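Reading time: 2 min

Home | Builds | Sim set-up | Wiring | Contact

Section 4 - Sim bench before you power the real arms

Do this on the computer first. The whole lot. Lowther shed rules say no live arms until the sim tasks run clean, and that goes for your garage too.

You'll need the Kamik build folder, release 302 or later, and the table scene loaded. White table, bowl, green sponge, both arms in.

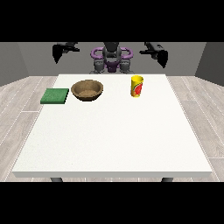

Table scene in the simulator, two views.

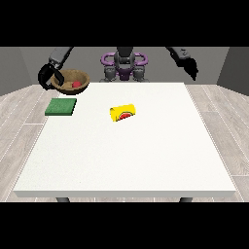 1. Open the launcher. Pick "table, two arm". Wait for the physics light to go green.

2. Set the control rate to 400. Lower works but the fingers go jittery near the rim of things.

3. Zero both arms. Check left is left - from the robot's side, not yours. Half the support emails are this.

4. Jog each gripper open and closed, well up off the table. If one lags, go back to Section 3 and redo the joint map.

NOTE: Joint 23 and joint 24 are swapped in the older map file. Huia fixed it in November, so if your copy is older than that grab the new one.

5. Load a task. Start with a slow reach and nothing else. Let it finish, then reset the objects.

6. Run it again with grasp turned on. Watch the contact readout, not just the fingers.

7. Save the log before you close. The launcher dosen't ask.

CAUTION: Do not copy sim grip force straight accross to the real gripper. Halve it. Hemi cracked a finger pad on the Sudby arm doing this.

CAUTION: E-stop within reach, kids and dog out of the shed, before anything in Section 5.

Stuck on step 3? Delete the cache folder, relaunch - usually sorts it.

Prev: Joint map | Next: First power-up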